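Packing for the cold side of the mountain

14th June

I know it is a strange time of year to write about winter clothes. Outside my window people are eating ice cream. But last January I made a promise to myself, while I was standing at the bus stop in Pliltitz with wet feet, that next time I would prepare early and write down what I learned.

For readers who are new, every winter I go to walk in the hills above Tiltitz. The village is small, one bakery and one guesthouse, and the path starts behind the church. It goes up to 2,000 meters, and on the top the wind comes from the lake side and does not stop. The first year I took a big ski jacket and thin trousers under it. This was a mistake. My upper body was sweating and my knees were so cold that I went down again before lunch.

Now I put most of my attention on the legs. I like dark, soft, thick things that I can also wear in the evening in the guesthouse, where the heating is turned off early – the owner is friendly, but she believes in blankets.

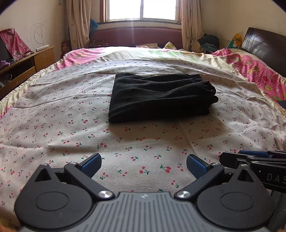 Folded on the cherry sheet. Black goes with everything.

I used to roll all my clothes, as many travel blogs recommend. For shirts I still do it. For heavy things I came back to folding, the way my mother did it, because a thick roll takes a round space in the bag and the corners stay empty. My bag is a Bomine, 6 years old, and one of the zippers must be pulled with some patience.

For one trip of 3 nights I take 2 pairs of warm trousers and one pair for the train. Socks are another story. I always bring too many and I never regret it.

About the train: you have to change in Trevor, and the waiting room there closes early in winter. Keep your gloves and hat in the coat pockets and not at the bottom of the bag. I learned this on the platform, with the whole bag open on a bench and the snow falling into it.
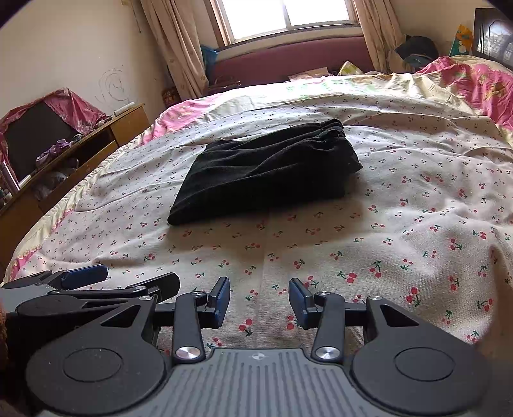
Cherries in every season. The bedspread needs a good pull to be straight again.

In summer I keep the winter things in a cotton bag on the high shelf, with a piece of cedar wood inside. Before that I wash them with little soap and let them dry flat. A friend told me to use vacuum bags, but I tried it once and my wool sweater came out like a pancake.

The guesthouse takes bookings for January already now, by telephone only. I will call them tomorrow morning, after I practice my sentences.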